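How to Set Up and Run a Two-Arm Tabletop Cell: Good Practice

Posted Mar 30, 2019

These are the rules we follow at the Ratirura bench for small two-arm cells. They cover the table, the cables, the speed limits and the handover between arms. The arms are light, but two of them sharing one work area can pinch a finger, snap a bracket or pull a connector out of a board. Most of the damage we have had to repair came from skipped checks.

Before you start

Read the manual for your arms first. If it sets a stricter limit than this page, use the stricter one. If your shop has its own written safety rules, those come first too.

You will need:
A hex key set
Small zip ties
A power switch you can reach without leaning over the table
The log sheet for the cell

Step 1. Fix the bases

Bolt each arm to its mounting plate, then fasten the plate to the rail. Tighten the bolts in a cross pattern. With the power off, take hold of the lower link and push it gently in each direction. The plate should not shift. If it does, take the bolts out, clean the slot and start over. Tightening harder on a dirty slot does not help.

Check the bases again after every 2 hours of running. Bolts on an extrusion rail work loose from vibration, and a base that has turned slightly will throw off every saved position.

Step 2. Route the cables

Move each arm by hand through its full range before you tie anything down. Leave enough slack at each joint for the worst position, which on most arms is the wrist turned all the way and the elbow folded. Tie the cable on the links and leave it free across the joints. Trim the ends of the ties flush so they can't catch the other arm.

A loop over the wrist is fine if it stays clear of the gripper fingers when they open. Run the move slowly and watch the loop the whole way.

Step 3. Set the shared zone

The shared zone is the space both grippers can reach. Mark its limits in the control software. Only one arm may enter at full working speed. When both have to be inside, both drop to the slow setting, and neither one may start a new move until the other reports that it has stopped.

Our controller has a stop distance setting for the gap between the two wrists. Leave it on unless the task needs both grippers on the same part. If you turn it off, write that on the log sheet and turn it back on at the end of the run.

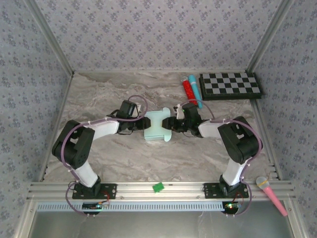
For a two-handed grip, bring the arms in one at a time. Close the first gripper and let it settle. Bring in the second, close it at low force, and wait for both to hold steady before you lift. If the arms start to pull against each other, open the second gripper first and back it straight out. Do not kill the power while both are holding, except in an emergency, as the arms will drop and can bend a finger on the way down.

Step 4. Manage the parts

Put each part where the task sheet says it goes before the run begins. Parts that are not in use can stay on the table as long as they are outside the path of both arms. Check the path at elbow height as well as at the gripper. Anything that rolls should be placed so that it rolls away from the shared zone.

Never reach in to straighten a part while the arms are powered. Pause, switch off, move the part, take your hands out, then switch on.

Step 5. Check the boards

Look at the controller boards before each run. Learn what the lights mean on your model, as the colors differ between makers. Make sure that no wire is under tension and that nothing on the table can fall onto a board.

Step 6. Keep the log

Write down the start time, the task number, any setting you changed and every stop. A stop counts even if you cleared it in a few seconds. Our Anunness cell logged 321 runs in February, and the short stops were what led us to a worn wrist joint.

Give each fault its own line. "Arm acting up" is no use to the next person. "Left wrist stalls when turning in, task 875" is.

Shutting down

Open both grippers and send the arms to their rest positions. Wait until they stop. Switch off the power, then support each arm by the lower link until it is fully down. Clear the parts, wipe the table and sign the sheet.

Related pages: Trimidora gripper care; Hlongwane rail mounting notes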